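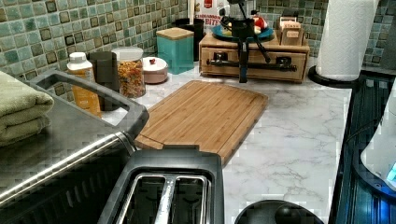
Workshop Diary

28 April 2019

Spent the morning on the budget for the second arm. Harbridge came back with a price of 3909 for a refurbished one, controller included, and 438 on top for freight and the spare cable set. Liang is cheaper on paper but their quote leaves out the gripper, and by the time I add one the two are close enough that I would sooner go with the firm that answers its phone.

The Horkach money has to be committed within 20 days or it goes back. I wrote that at the top of the sheet so I stop putting it off.

We are staying with kitchen work for the next round. A counter with a toaster, a cutting board and a roll of paper towels on it is a fair test of reach, and most of what we need is already in the cupboards. The plan I wrote in March had a line for props. I cut it and moved the money to fingertips, which wear out faster than I allowed for.

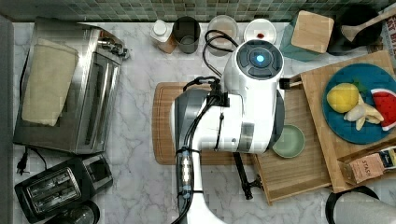
Still undecided on the mount. A clamp is cheap and would have to come off every time we want the counter back. A floor stand costs more and takes up space I don't have by the door. Neltano makes a rolling base and lets you pay for it over 12 months. I asked them for the footprint and the weight, no reply yet.

Also need to price a second power strip and a longer network cable. Neither one is on the sheet.

Will send Harbridge the order once I have the mount settled.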